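La reunión de reencuentro y el deber de no saberlo todo

La televisión de telerrealidad ha consolidado, temporada tras temporada, un formato que merece más atención crítica de la que suele recibir: el programa especial de reencuentro. Terminada la emisión ordinaria, los participantes vuelven a sentarse en un plató, responden ante un moderador y someten a examen público lo que dijeron e hicieron meses atrás. El presente texto sostiene que dicho formato, tal como se practica hoy, perjudica a quienes intervienen en él y empobrece el relato que pretende cerrar.

Sirva como punto de partida el caso de «Los Baline», serie documental sobre una familia dedicada a la hostelería que concluyó su cuarta temporada en marzo. El especial posterior se prolongó durante 110 minutos. De ellos, 50 se dedicaron a un solo asunto: la ruptura sentimental entre la hija mayor, Concetta Farina, y el socio de la casa, a quien el programa designa siempre por su apellido, De Luca. La productora, Fandimura, presentó la emisión como «la conversación pendiente». Cabe preguntarse pendiente para quién.

Durante los episodios ordinarios, la ruptura se había narrado con una contención poco habitual. Una cena interrumpida, dos llamadas sin respuesta, una maleta en el maletero de un coche. El espectador comprendía lo suficiente. El especial deshizo ese trabajo en menos de una hora, al exigir fechas, mensajes y nombres de terceras personas que jamás habían aceptado formar parte de la serie.
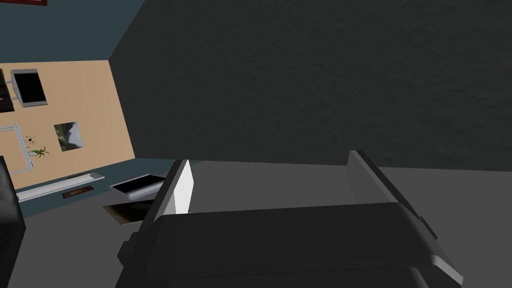
La defensa habitual del formato invoca el contrato. Quien firma su participación en una serie de este tipo, se dice, conoce las condiciones y percibe una retribución por ellas. El argumento es atendible en lo jurídico y muy pobre en lo demás. El consentimiento prestado antes de la primera jornada de rodaje no puede abarcar con la misma fuerza una pregunta formulada catorce meses más tarde, ante un público convocado para reaccionar y sobre un hecho que entonces no había ocurrido. Las cláusulas de disponibilidad promocional se redactaron pensando en entrevistas y sesiones fotográficas. Su extensión al interrogatorio sentimental es una costumbre del sector, y las costumbres admiten revisión.

Conviene reconocer, no obstante, que el reencuentro tiene virtudes. Permite rectificar. Un montaje puede favorecer a una persona y dejar en mal lugar a otra sin que exista mala fe, por simple economía narrativa, y el especial ofrece al perjudicado la ocasión de completar lo que faltaba. Así sucedió en la segunda temporada, cuando el hermano menor pudo explicar que su ausencia en la inauguración del restaurante obedecía a una intervención médica. Fueron cuatro minutos sobrios, sin música, y bastaron para corregir una impresión que había circulado durante semanas.

La dificultad aparece cuando esa función reparadora se subordina a la expectativa de conflicto. El foro de seguidores Sidell, uno de los más activos en nuestro idioma en torno a la serie, abrió antes del especial un hilo de preguntas dirigidas al elenco. Reunió 686 mensajes. Quien suscribe los ha leído, y de ellos 527 se referían a la ruptura, en su gran mayoría para reclamar pruebas. Muy pocos preguntaban por el negocio familiar, que constituye el asunto declarado de la serie y su mayor acierto. La moderadora del especial tomó varias de aquellas preguntas de forma literal.

No corresponde reprochar a los aficionados su curiosidad. La serie la alimenta, y es legítimo que quien ha seguido a una familia durante cuatro temporadas desee conocer el desenlace. La responsabilidad recae en quien dispone de los medios para ordenar esa curiosidad y opta por amplificarla. Un moderador cuenta con la potestad de no formular una pregunta. Un realizador puede cambiar de plano cuando una persona llora. En el especial de marzo, la cámara permaneció sobre el rostro de Farina mientras De Luca leía en voz alta una conversación privada, y el plano se mantuvo hasta que ella pidió, por segunda vez, un vaso de agua.

Se objetará que la propia interesada contestó a todo. Es cierto, y lo hizo con notable entereza. Pero la entereza de una participante no absuelve al dispositivo que la pone a prueba. Tampoco puede pasarse por alto que una negativa a responder se habría convertido en titular antes de que terminase la emisión. En tales condiciones, la libertad de callar es muy reducida, y el silencio se interpreta como confesión.
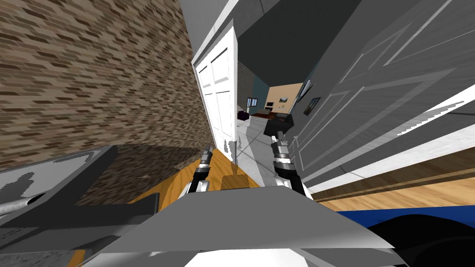 Existe además un perjuicio estrictamente narrativo, del que la crítica se ocupa poco. Las mejores series de convivencia deben buena parte de su fuerza a lo que apenas se muestra: el espectador oye una discusión en la habitación contigua, imagina el gesto y regresa a la semana siguiente con su propia versión de los hechos. Una puerta blanca de paneles, abierta, con otra estancia que se distingue a lo lejos, invita a mirar sin obligar a entrar, y los primeros episodios de «Los Baline» se sostenían sobre esa distancia. El especial la suprime. Una vez que cada escena ha recibido su glosa oficial, el episodio pierde las lecturas que admitía y queda reducido a antecedente de un careo. Quien vuelva ahora a la cena interrumpida ya no verá una cena; buscará en ella los indicios que el reencuentro le enseñó a buscar.

Hay una consecuencia ulterior. Los participantes aprenden. Quien sabe que deberá rendir cuentas de cada frase en un plató acaba hablando para ese plató durante toda la temporada. En los últimos tres episodios se advertía ya en De Luca una cautela de abogado: respuestas cerradas, remisiones a «lo que se verá en su momento», frases que parecían destinadas a ser citadas. La serie perdió con ello la espontaneidad que la distinguía de sus competidoras, y la perdió antes de que el especial se grabase.

No se propone aquí la supresión del formato. Se proponen límites que cualquier productora podría adoptar sin menoscabo grave de su audiencia. El primero, que los temas del especial se comuniquen por escrito a los participantes con antelación suficiente y que cada uno pueda excluir uno de ellos sin que tal exclusión se mencione en antena. Sería igualmente razonable que no se leyeran mensajes privados sin la conformidad de todas las personas que intervinieron en ellos, aparezcan o no en la serie. Y la duración debería guardar alguna proporción con lo que queda por decir: casi 50 minutos de los dedicados a la ruptura repitieron información que el público poseía desde el penúltimo episodio, de modo que el bloque entero pudo haberse omitido.

Alguna de estas medidas tiene precedente dentro de la propia casa. En la primera temporada, Fandimura renunció al especial y emitió en su lugar un episodio breve, rodado en la cocina del restaurante, en el que la familia comentaba la temporada mientras preparaba el servicio de la noche. Hubo desacuerdos y un reproche bastante áspero a cuenta del reparto de turnos. También hubo silencios, que el montaje respetó. La audiencia de aquel episodio no consta que preocupara a la cadena, que renovó la serie por dos temporadas más.

Fandimura ha confirmado una quinta temporada y, con ella, un nuevo reencuentro. Farina no ha anunciado si participará. Sería deseable que la productora le concediera el tiempo necesario para decidirlo y que, en caso de negativa, su silla no se dejara vacía ante las cámaras, recurso empleado ya en una ocasión con otro miembro del elenco y que esta tribuna consideró entonces, como considera ahora, impropio de una serie que se presenta como documental.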